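Folding Mailer Boxes: Your Questions

Do I need tape?
Not for the body of the box! The tabs and slots hold it together. If a parcel is going a long way, one strip across the front lip is plenty.

Which side of the blank faces up?
Lay it so the creases fold toward you. If a flap fights back, flip the whole sheet over and try again — it's nearly always upside down.

What order do the folds go in?
Pre-bend every crease first (my favorite part, it makes everything after it so easy). Then raise the side walls, bring up the front and back, tuck the tabs, and close the lid last.

Brown cardboard, closed up and as a flat blank:

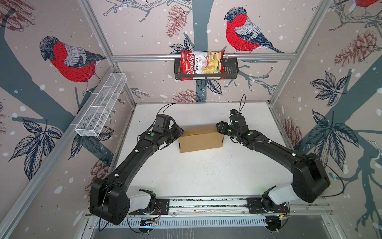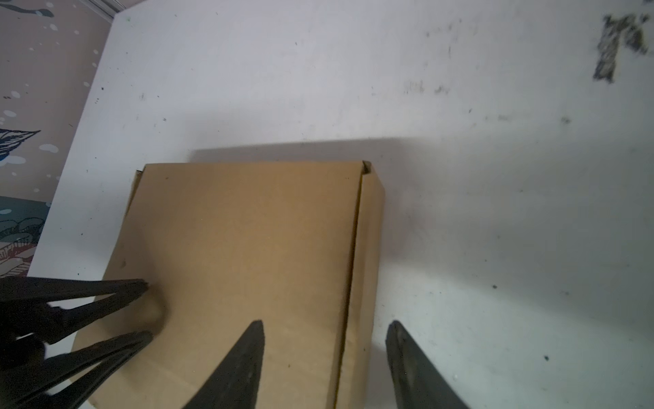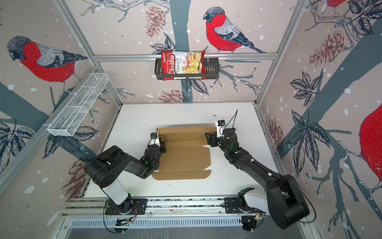
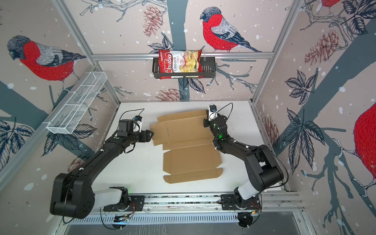
Tomoyo Tamura wrote in to say that she stores her blanks upright like records, never in a stack, and that the bottom ones stopped getting crushed tabs once she switched. She keeps 40 on a shelf beside her table and refills it in January, after the holiday rush.

Can I open a box and use it again?
Yes, please do! A Mutiso mailer will take up to four trips if you ease the tabs out slowly. Pull from the base of the tab, where the board is strongest.

One corner flap keeps popping up. Is my box ruined?
Not at all. Open the lid, push the flap down inside the wall and close it again. A really stubborn one can be creased backward with a ruler first.

Do you sell them flat?
Always flat — a bundle of 1,000 would fill a room otherwise.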